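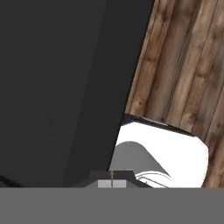

About Dirnero

Dirnero is a small press. It publishes poetry in translation, in facing-page editions, with notes. The press is registered in Wendover, where the editorial office and the stockroom share one building. Typesetting is done in the same building. Printing and binding are contracted out to Carrasco.

What we publish

The list consists of verse written in Spanish, Portuguese, Galician, Italian and Catalan. We favor poets whose work is out of print in the original language or has never appeared in English as a complete book. Selected poems are considered only when the poet published no full collection. When a poet issued a book in a fixed order, we keep that order and print every poem in it, including the weak ones.

We do not publish prose, memoirs or new verse written in English. Prose poems are accepted if the poet called them poems.

Each year brings 5 new titles. The first printing of a title is 300 copies. Reprints are made when stock falls below 16 copies and the text has been checked against the errata file. A reprint that contains corrections is marked as such on the copyright page. A reprint without corrections carries only a new printing number.

How the books are made

The original is set on the left page and the translation on the right. Line numbers run in the outer margin of both pages. When the translation needs more lines than the original, the numbering follows the original, and the extra lines are left without numbers. Stanza breaks are aligned across the spread. This sometimes leaves white space at the foot of a page, and we leave it there.

Long lines are turned over and indented, never reduced in size. Poems of fewer than 16 lines are not split across a page turn. Longer poems are split at a stanza break if one is available. If the last line on a page could be mistaken for the end of the poem, a small mark is set at the foot to show that the stanza continues.

The source text is the last edition the poet is known to have corrected. If two versions differ by more than a few words, the earlier one is given in the appendix. Spelling in the original is left as printed. Plain misprints are fixed and listed. Accents are not modernized.

Books are sewn in sections and bound in paper covers. The cover carries the poet's name, the title and the translator's name, in that order and in the same size. We do not print praise on covers.

Translation policy

We do not require rhyme to be kept. We do require the translator to state, in a short note, what was done about rhyme and meter and where the practice changes. A sonnet may be put into unrhymed lines, into loose pentameter or into full rhyme. A reader who has only the English should be able to learn from the note which of these was chosen.

Every translation is read twice before typesetting. The first reader compares it with the original line by line and marks anything omitted, added or moved. The second reader sees only the English and marks anything that cannot be followed. The two sets of marks go to the translator together. The translator has the final decision on wording. The press has the final decision on notes, punctuation of titles and layout.

Notes are placed at the back and keyed to line numbers. They cover place names, quoted phrases, local words and references to other poems. They do not interpret. An introduction is included only when the poet has no other introduction available in English, and its length is kept to 16 pages or less.

Machine translation is not accepted at any stage, including drafts.

The Wileo index

Wileo is our index of first lines. It lists the first line of every poem we have printed, in the original and in English, with the title, the source edition, the form and the page. It began as a card file for checking whether a poem was already under contract, and the cards are still kept in the stockroom. The searchable version is updated when a title goes to press.

Entries are sorted by the original first line. Opening articles are counted in the sort, so a poem that begins with "El" is filed under E. Untitled poems are entered with the title field blank. Form is recorded only where it is regular: sonnet, ballad, tercets, couplets, quatrains. Everything else is entered as "open," a label that has drawn complaints from readers and is under review.

Use of the index is free. Corrections may be sent to the editorial office with the page number and the printing number of the copy consulted.

Rights and payment

Translators keep copyright in their translations. The press takes a license for the printed edition only. Payment is made in 2 parts, the first on signing and the second on receipt of corrected proofs. Royalties start with the first copy sold and are reported every November. Permission fees for poems still in copyright are paid by the press and are not charged against royalties.

Requests to reprint single poems in anthologies, programs or teaching packets should name the poem, the number of copies and the intended use. Requests to set a translation to music go to the translator directly.

Submissions

Proposals are read in March. A proposal should contain ten poems in the original, the same ten in translation, a list of the poet's published books and whatever is known about the rights holder. The poems should be consecutive in the source edition. Samples chosen from across a book are returned unread.

Send paper copies, single-sided, with the translator's name on the first sheet only. Proposals receive a written answer by the end of June. Accepted titles usually appear in the second year after acceptance, later if the rights are disputed.

Ordering

Individual orders are filled from Wendover. Bookstores and libraries may order from the same address on standard trade terms. Standing orders for the full list are available to libraries and are invoiced per title on dispatch. Damaged copies are replaced. Copies with a misprint are not replaced, but an errata slip will be sent on request, and current slips are enclosed with all orders.

Visits to the stockroom are by appointment, between 10 a.m. and 4 p.m. The card file may be consulted at the same time.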